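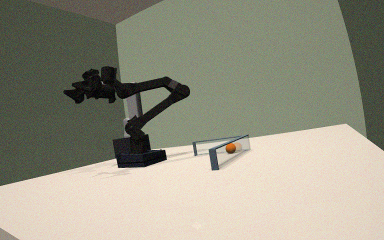
Tukside sim kit, reviewed after three weeks. Short version: keep it, don't trust the default grain setting, read the part about the reset script before you do anything.

What it is. A bundle of rendered tabletop tasks for arm policies, plus a training recipe from the same people. The recipe is the reason I bought in. You train a ball-pushing policy in sim only, with the rendering deliberately messed up (camera tilt, wall color, noise, shadows), then run it on a real arm with no extra tuning. They call the method Farside. The claim is that the ugly renders do most of the work and the fancy physics can stay fairly plain.

Install. Fine. One evening, most of it waiting on downloads. The docs say Thursday's build is always the stable one and I'd stick to that. The other builds broke my config twice and the error message was just a path.

Tasks. The one I spent my time on is the wedge task. Arm, two clear panels that come together at one end, small orange ball, get the ball out to the open side. Sounds dumb, is hard. The clear panels are where most policies fall over. Ball shows up through the panel or as a smeary double on it, and the network goes for the wrong one. Good task. Best thing in the kit by a distance.

Method, quickly. Two stages. First a teacher policy gets the true ball position straight from the simulator and learns the push with plain RL. Then a student gets only images and copies the teacher, across randomized renders. Nothing new there. The new bit is the schedule: view tilt and grain go up together as the student's error drops, so it never gets a long stretch of clean easy pictures to overfit on. There is one knob for how fast. Leave it alone at first.

Numbers, mine not theirs. 200 trials on our real arm per setup, ball placed by hand wherever it landed. Student with the Farside schedule: 81 percent got the ball clear of the panels. Same student, same budget, randomization fixed at full from the start: 68. I didn't run a clean-render baseline for the full count, gave up after 40 trials because it kept driving the gripper at the front panel and I only have the one gripper. So take that as a no.

13 points is a real gap for us but it's one arm, one table, one lighting setup. Ernő Deák ran the same recipe on a taller table in his lab and saw a smaller gap, same direction. He also thinks the teacher matters more than the docs let on. I think hes right. A jerky teacher gives you a jerky student and no amount of grain fixes it.

Stuff I liked
Seeds are logged per render so you can get the exact bad frame back. Used this constantly.
Walls and ceiling are separate materials. Small thing. Saves hours.
Teacher trains overnight on one card.
The arm model is decent, joint limits matched ours after one edit.

Stuff I didn't
Default grain is too heavy. At full strength the panel edges start to go, and the policy learns to ignore panels entirely, then whacks them. Cut it by half.
Shadows are soft everywhere. Our lab has one hard lamp and the student hated it until I turned the lamp off in the evening. Farside does nothing for this as far as I can tell.
Reset script. It resets the ball but NOT the random state for the camera. So if you eval in a loop you get the same tilt every time and your score looks great. Lost two days in May to this. There's a flag, it's off by default, its at the bottom of the config file with no comment.
Contact between ball and panel is too bouncy. Student learned a little bank shot that does not exist on a real table.
Support is a mailing list. Got one reply, it was useful, took a week.

Compared to Kozma, which we used before: Kozma has nicer contact and way more objects, but you write the randomization yourself and clear materials look like gray plastic. If you care about grasping, stay on Kozma. If you care about whether a camera policy survives leaving the simulator, this one.

Would I buy again, yes, for the wedge task and the schedule. Wouldn't pay for the extra scene pack, opened it once, it's mostly recolored tables.

Four out of five. Would be four and a half if the reset flag was on. Going to try the schedule with the lamp angle added as a third thing that ramps up, will edit this if the numbers move.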